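Bovmont Public Library Asks Town to Kindly Return the Crossword

2022-07-29

BOVMONT - The Bovmont Public Library will hold its first Paper Puzzle Weekend this September, in the hope that residents who have been quietly filling in the reading room's newspaper crosswords in ink will find a more suitable outlet.

The free event runs Saturday and Sunday in the Iglesias Room on the second floor. It will offer 300 original puzzles on paper, among them crosswords, word searches, mazes, logic grids and one very large acrostic that has already caused a disagreement among the staff. Pencils will be supplied. Pens will be tolerated at the table by the window, where the library intends to keep an eye on them.

"We love that people come in for the crossword," said Nicanor Esteban, head of adult programs. "We would love it more if the second person through the door also got a crossword. Last spring a patron wrote to us to complain that 14-Across had been filled in wrong. She was right, too. It was wrong in two colors."

The weekend's main contest is the Likholm Cup, a team event in which 65 puzzles must be solved in a single afternoon. Teams may have up to four members. Phones go in a basket at the door, and dictionaries are allowed provided they are heavy. The winning team keeps the cup for a year and is expected to dust it.

Solvers who prefer not to be timed, watched or beaten by their neighbors may take a packet and a chair and be left alone. The library expects this to be the most popular activity of the weekend and has ordered extra chairs.

Children's sessions will be held both mornings on the ground floor. Young visitors can draw their own mazes, which will be copied and handed to the adults upstairs. Esteban tested several of these in June and reports that at least one has no exit. It will be included.

Printing is paid for by Geltari Stationers of Main Street, which has also donated 200 erasers. The shop has asked the library to mention that it sells newspapers, and that these come with a crossword nobody has touched.

Team registration for the Likholm Cup opens on the first Monday in August at the circulation desk. Sign-up is on paper. Individual solvers do not need to register and may come and go as they please, although packets should be taken home once started. The staff would rather not find them in the large-print Westerns again.

The reading room newspapers will remain available during the event, on the usual rack, under a new sign.

About the Bovmont Public Library
The library lends books, films, garden tools and, on request, opinions about all three. It is open Monday through Saturday, with special Sunday hours for Paper Puzzle Weekend.

Media contact
Nicanor Esteban, Adult Programs
Bovmont Public Library

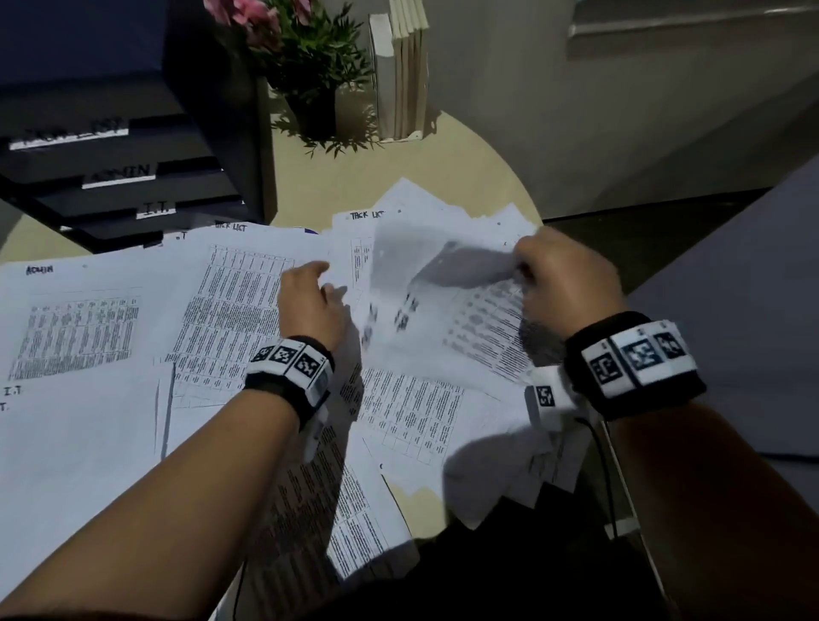
Loose sheets on a round table, one of them on the move.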